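Chapter 4
Gathering Examples, or the Part Where Someone Has to Tidy the Table

By now you have a policy network, a loss function and a certain swagger. You have no data. Most textbooks cover this stage in a paragraph, usually one that begins "Given a dataset D." This chapter is about who gives it, and how long their back hurts afterward.

The Gresden exercises run through the whole chapter. They ask a two-arm system to sort ordinary objects into baskets, a job any toddler can do and few toddlers care to. Your target is 300 episodes, of which you will keep fewer than you hope. 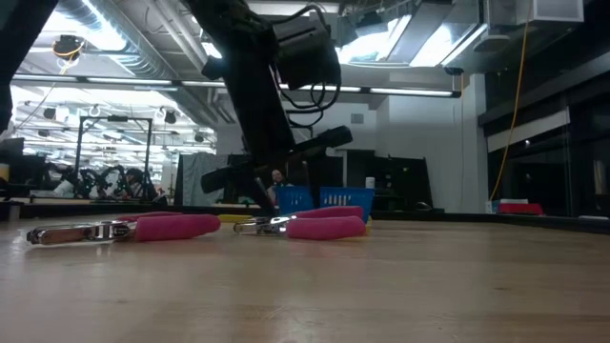
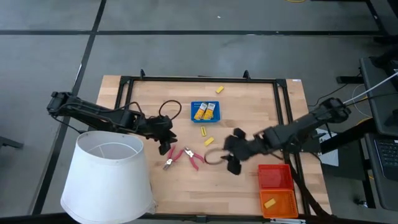 Two views of a tabletop with black robot arms and two pairs of pliers.

An episode is one attempt at one task, from the starting layout to the moment the operator lets go of the controls. It sounds like a tidy unit until you try to say what the starting layout is. Take the two pairs of pliers, lying side by side with their jaws turned away from their handles at slightly different angles. Are those angles part of the task, or just how the pliers landed? If every episode starts with them this way, the network will learn the angles with great devotion and be lost when you nudge one. The same goes for the yellow blocks scattered near the blue tray, and for the one in the orange basket. A block that is always in the basket at the start teaches the network that baskets come with blocks.

So we vary things, and we write down how. Section 4.1 gives the Pornevik layout sheet, which fixes what may move between episodes and by how much. Section 4.2 deals with operators, who get better with practice and then, after nearly 30 episodes, get bored. Both changes show up in the data. Section 4.3 covers failed grasps and the old argument over whether to keep them – the Baptiste rule says keep the ones that recover, and we mostly agree.

Before reading on, do Exercise 4.0. Set out 42 starting layouts by hand, with no list and no dice, and then plot where you put things. You will find you have a favorite corner.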